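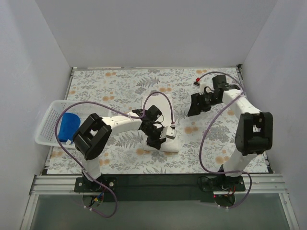 Two-arm bench, towel folding - 2021-03-24

Covering is back on the bench after the last rewiring and both arms are on their plates. Spent the evening on the folding routine with the white towel and the plastic basket at the left.

Setup as it stands now:
Left arm works the near half of the towel and the basket side.
Right arm comes in from the back right with the fingers pointing left.
Towel laid long way, back to front, in the middle.
Blue cloth stays in the left end of the basket so there is always something in there when I test the basket reach.

The left arm is the one giving trouble. Coming straight down on the towel it pinches one layer when I want two. Dropped the approach height by a few steps at a time and got it more or less reliable at 788 on the wrist lift. Below that the fingers press into the table and the elbow complains. Wrote 788 into the Tomholm config, old value is commented out on the line above.

Closing speed was 200 on both grippers. Left is slower now, right is still 200. I want to see whether the right one slips on the thin end of the towel before I touch it.

Cables. The purple ones still run too long. On the left arm the loop swings out over the basket, and when the forearm goes far left it drags across the blue cloth. Tried a tie at the lower link and it pulled tight at full reach, so I took it off again. Will try a clip halfway along the forearm. The right one has enough slack and clears its elbow, leave it alone.

Print on the covering: the gray leaves confuse the edge finder in the Kullevitz script, mostly near the big ferns. It reads a leaf outline as the towel edge maybe once in 18 tries. A plain sheet would fix that but I would like to keep the pattern and sort it out in the threshold. MacLeish branch has a blur step from December that I never merged. Check that first.

Parts: Cemitz order has not shipped. Waiting on finger pads and two spare connectors. If anyone in the shop has a spare red-ended one, leave it in the drawer under the bench.

Next time
- clip for the left cable
- run the right gripper alone on the far end of the towel
- merge the blur step, rerun with the same towel
- basket drop test, only after the cable is sorted

Power off at the strip when you finish. The switch on the supply does not cut the right side.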